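Hablé con los cuatro de Mumow una tarde de noviembre, y lo primero que me soltó el cantante fue que el disco nuevo casi no existe. "Teníamos 42 maquetas y no nos gustaba ninguna", dice. Yo me reí, él no tanto.

Jukitz, que así se llama el álbum, sale el 27 de febrero de 2024 y suena mucho más suelto que el anterior (¡hay hasta palmas!). Lo grabaron en Nepia, un estudio pequeñito donde, según la batería, "si alguien tose en la cocina, sale en la toma".

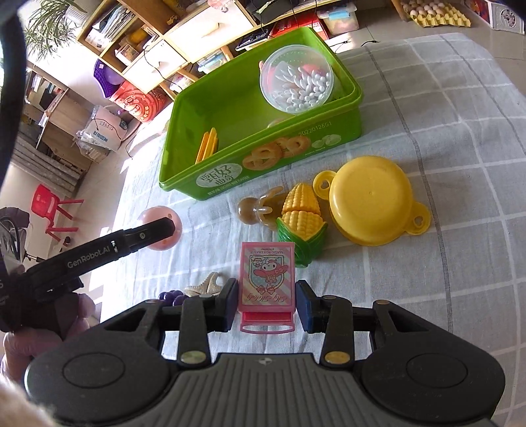 Una caja rosa de My Melody y una bola con agujeritos.

Le pregunté a la bajista por "Jultance", mi favorita, y se le iluminó la cara. "Esa la hicimos en dos noches. Yo tenía un riff torcido, él se puso a cantar encima cualquier cosa y la letra se quedó casi tal cual. Luego quisimos arreglarla y la estropeábamos cada vez más."

Al final la dejaron a 70 pulsaciones por minuto, lentísima para ellos, y es la que abre el disco. A la discográfica no le hizo mucha gracia —querían algo más movido— pero la banda se plantó.
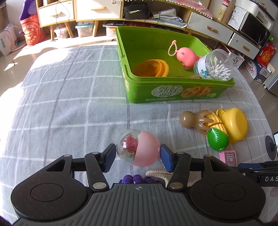

Volver a la furgoneta

De la gira hablan con ganas y con un poco de miedo. "Llevamos mucho sin tocar delante de gente", me cuenta el guitarrista, "y hay canciones que todavía no sé cómo se hacen en directo con solo dos manos". Están ensayando el repertorio entero, también temas viejos que habían jurado no volver a tocar. 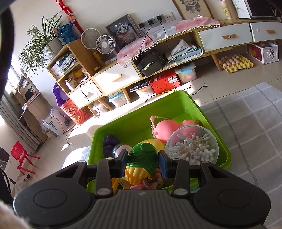
Uno de ellos es el que cerraba todos los conciertos de la primera época, y ahora lo llevan medio tono más abajo. "La voz ya no me da para aquello", admite el cantante. La batería le corta: "Tampoco te daba entonces".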